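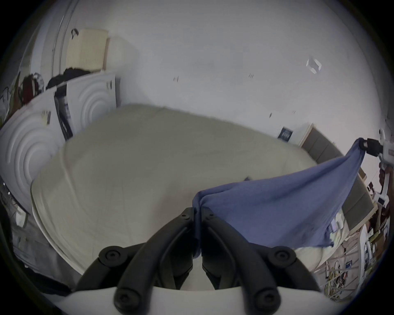 **Figura 1.** Prenda azul sostenida por dos esquinas sobre la cama, con el borde inferior suelto.

### 4.2 La cama como superficie de doblado

Meijer y Claeys sostienen que la cama es el peor lugar de la casa para doblar ropa, porque el relleno cede y los pliegues se pierden. Nuestros datos no permiten afirmarlo con tanta seguridad. De los 2,402 doblados registrados, solo 143 se hicieron sobre un edredón, y casi todos con camisetas. En la Figura 1 la tela cuelga entre los dos puntos de agarre y forma una comba amplia - el edredón o sobrecolchón acolchado queda debajo. Atribuir a la cama una arruga que pudo formarse en el aire nos parece prematuro.

Tampoco convence el índice Harska, calibrado con 100 prendas sobre mesa rígida. Aplicarlo a un dormitorio exige supuestos que sus autores no discuten.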